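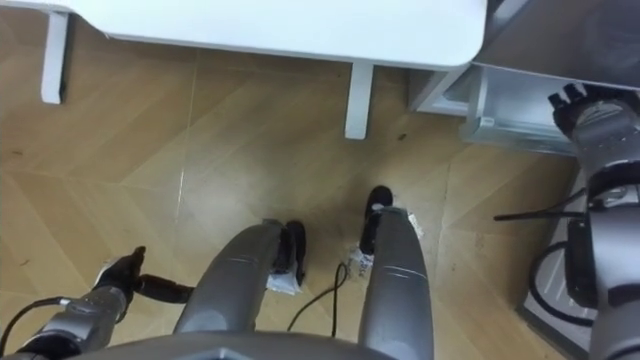 Last changed: February, 4:40 pm

Mota: How Long Does the Froth Last on a Bottle of Tea?
Group project report, Kovis College, Stomcombe

Background

Give a bottle of tea a good shake and you get a pale, creamy layer sitting in the shoulder and neck, almost like the head on a beer. We'd all seen it a hundred times and none of us could say how long it hangs around, so that became our project. We called it Mota (a cat in the family of one of our members, and yes, the name stuck by the first meeting!).

Our question was simple. If a bottle of tea is shaken and stood on a table, how long until there is a clear gap in the froth at the neck? And does it matter whether the tea has come straight out of the fridge?

Setting up

We used the white table beside the fridge because the walk was so short. A cold bottle warms up in your hand faster than we expected, and in our first practice at the long bench by the window we were losing time just getting there and back.

The table has to be steady. Ours has square white legs and it stands on a wood-patterned floor, and we put a folded bit of card under one foot for the first afternoon before finding that the floor was fine and the card was what made it rock. Out it came, and we started again from trial one.

We also did a proper tidy before each session. Cables got moved back from where people walk, and anything small lying on the floor was picked up so that it didn't end up under a shoe in the middle of a count.

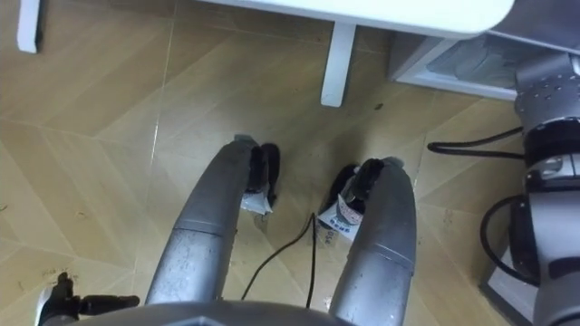 Fig. 2. Small white packets, one of them printed in blue.

Method

Each trial used 2 bottles of the same tea, one shaken and one left standing as a comparison. We marked caps with a black pen, after mixing up two bottles and wasting a perfectly good run. Shaking was done by hand for 30 seconds, cap tight, held by the upper part of the bottle. Then the bottle went down on the table and the stopwatch started.

Bergþóra Ragnarsson, our supervisor, suggested that one person call the end point and another write the time down, with neither allowed to look at earlier results. It felt fussy for the first few goes but it made our timings much more even, and we'd do it again in a heartbeat.

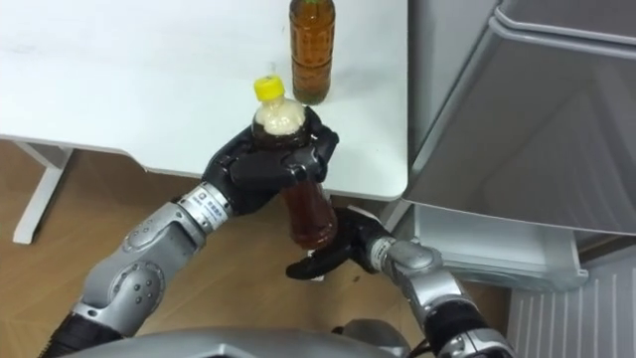 The hardest part was agreeing on what counted as "gone". The froth doesn't vanish evenly. It thins at the edge first and leaves a collar of bubbles clinging to the plastic, and on bottles with ridged sides some bubbles get caught in the grooves and stay for ages. We settled on the first moment you could see bare tea surface all the way across the bottle, ignoring the collar.

Results

For the bottles kept in the fridge overnight, our average was 204 seconds. For bottles left out on the table it was 171 seconds. The colder tea held its froth longer, and we were thrilled to see a difference that size with such basic gear.

The colour was a lovely surprise as well. Under the froth the tea looks darker than it does in an untouched bottle, and we argued over whether it really is darker or whether your eye is fooled by the pale band on top. We held a strip of white paper over the froth on one bottle and a strip over the same spot on its partner, and after that most of us couldn't pick them. One of us still can, apparently.

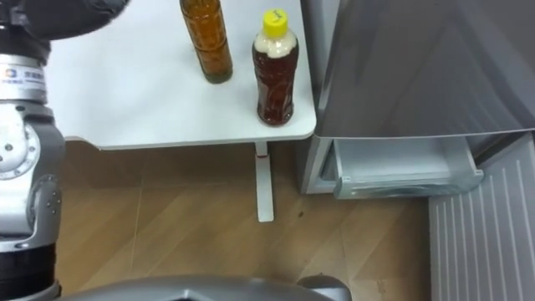
Position on the table made no difference that we could find. We tried bottles near the right-hand edge and bottles further back and the times came out much the same. The fridge motor was a worry, and we did wonder if the hum was travelling into the table, but there is a small gap between the two and we couldn't feel anything through the top.

What we'd change

We would use a thermometer. "Fridge" and "table" are pretty loose as temperatures go, and the room was warmer in the second session. We'd also like to try unsweetened tea, and a batch made with Drasness tap water, which is very hard and leaves a film on everything.

The tea was shared out when the last trial was done. Timing sheets are in the blue folder on the Mota shelf, and the bottles have been rinsed and kept for the next group.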